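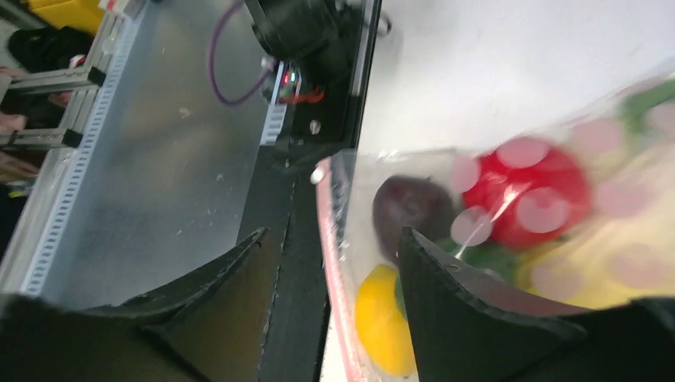

Wrist camera view, Werbridge fingers at a produce bag. Grey plate, cable guide to the left.

Werbridge finger set, flat plate type, black

Pair of angled fingers for small two-finger grippers. Made for bag and pouch work, mixed produce mostly. Sold as a pair only, screws in the packet.

Price and stock: in stock at Grololeck, next batch August. Order before 3 pm for same day dispatch. Trade price from 11 pairs, ring us.

What you get
Left finger, right finger, fixing screws, one printed rules card (see below). Camera bracket is seperate, order the Emell one, it clears the plates.

Rules for use with food bags
Put together by Javiera Cabral on our bench, now goes out with every set. Please stick it up near the cell.

Edges first. Run a cotton cloth down both bevels before each shift. If it snags, dress the edge or swap the finger. No tape over a nick, tape ends up in the bag.

Speed. 200 mm per second max anywhere near film. Slower on the way in. Full speed only with the fingers clear and nothing held.

Approach. Tip under or beside the bag, never straight down on fruit. Keep off the drawstring if there is one, it pulls tight round the tip and you'll be there a while.

Clear plastic. Glare and printed dots both upset depth readings. Check your pick points with the actual bag under the actual lights, not a bare pepper on the bench.

Cables. All in the slotted guide, lids on. Any loop left outside gets tied back before the arm is powered.

Boards. Cover them if food is open. Bagged food, cover still advised. Lights on a board are not a safety signal, use the stop circuit and test it daily.

Plate. Wipe down between runs, specks and swarf included. Food areas want their own cloth.

Floor. Clear round the frame, bins pushed back, before anyone steps in.

Your own risk assessment comes first. Our card doesnt replace it and the fingers carry no food contact approval, so wrapped goods only.

Spares
Finger pair, part 343
Screw packet, 3 off
Rules card, free with any order

Also fits: Tôn short body, with the spacer. Not the long body.

Returns unused, in the packet. Questions to Javiera at the Grololeck counter, mornings best.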